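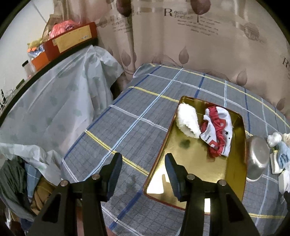
Gold-colored tray with a raised rim edged in red.

Titora Rimetti Arcade Stick
Wired controller for retro game collections on console and PC

Item no. 633
Status: in stock
Page updated 2022-10-22

The Rimetti is a full-size arcade stick made for people who play 2D fighters, shooters and old platform games through download collections and subscription libraries. It has one lever, eight main buttons and a row of smaller system buttons along the top edge. It plugs in by USB and needs no driver on the systems listed further down.

We started selling it last year as a replacement for the Titora Wada, which had six buttons and a lighter case. Parts from the Wada do not all fit. If you are moving over from the Wada and want to keep your old lever, read the section on parts before you order.

What it does

The lever ships with a square gate. An octagonal gate is in the bag with the spare screws, and you can swap it with a small Phillips screwdriver. Most people playing four-way maze games will want to stay with the square one. The octagonal gate is easier for full-circle moves.

The eight main buttons are 30 mm snap-in parts, set in two curved rows. Each one can be reassigned on the stick itself, with no software. Hold the Set button, press the button you want to change, then press the system button for the function you want. The light blinks twice when the change is saved. Settings stay in memory when the stick is unplugged.

Turbo can be switched on for each button separately at one of three speeds. The fastest speed is too fast for some older games, which will miss every second press. Use the middle speed for 16-bit shooters.

There is a lock switch on the back panel. With the lock on, the system buttons do nothing, so you won't pause the game with your wrist. It does not affect the lever or the main buttons.

Works with

Nintendo Switch, docked, or in handheld mode with a USB adapter (not included)
Windows 10 and 11
Most small emulation boxes that accept a standard USB controller
Mac, for games that support generic controllers

It does not work with PlayStation 5 or Xbox Series consoles. We are asked about this a lot. There is no firmware planned that will change it.

For three-button games from the 16-bit era, we suggest putting the main actions on the bottom row and leaving the top row off. For six-button fighters, use the left six buttons and turn off the last two. Both layouts are stored as presets. Hold Set and push the lever left or right to pick one. Holding Set and pushing the lever down puts everything back to the factory layout – this also clears turbo.

Specifications

Lever: one, removable ball top
Main buttons: eight, 30 mm
System buttons: five
Case: steel base plate, plastic upper shell
Cable: fixed, with storage compartment at the back
Feet: rubber, screw-on
Bag of extras: octagonal gate, spare screws, two button plugs

The stick is heavy enough to stay put on a desk, and the base is wide enough to rest on your lap. If your desk is glass, wipe the feet before you use it. Dust makes them slide.

Parts and repairs

Buttons and microswitches are sold separately. The Rimetti uses the same switch as the Wada, but the lever mounting plate is different. A Wada lever will fit only with the Esow bracket, which costs $20 and comes with its own screws. Fitting it takes a few minutes and does not void the warranty.

To open the case, take out the screws on the bottom and lift the base plate from the front edge. Two wires run from the plate to the board, so don't pull it away in one go. Tetteh Sulemana from our repair desk has written a short guide with the order of the wires, and a printed copy is in every box sold from October on. Earlier buyers can write to us and we will send it.

Price and shipping

The Rimetti costs $119. A refurbished unit, when we have one, is $76. Refurbished sticks have new buttons and a tested lever but may have marks on the shell.

Orders go out within two working days. Returns are accepted for 30 days on new units if the extras bag is still complete.

Customer notes

"Bought it for pinball and run-and-gun games. The lock switch is the thing I use most. Button two was a bit stiff in the first week." – Akosua Nyarko

"Good lever, loud buttons. My old Wada was quieter. I would still pick this one for the extra weight." – Adom Asante

"Handheld mode works fine with the adapter, but the cable is longer than I need on a train table." – Yến Lại

Questions before ordering

Write to Marcelle Bodin at the sales desk and include the system you plan to use and the name of the game collection. If we have it here, we will try it with the stick and write back with the preset that works best.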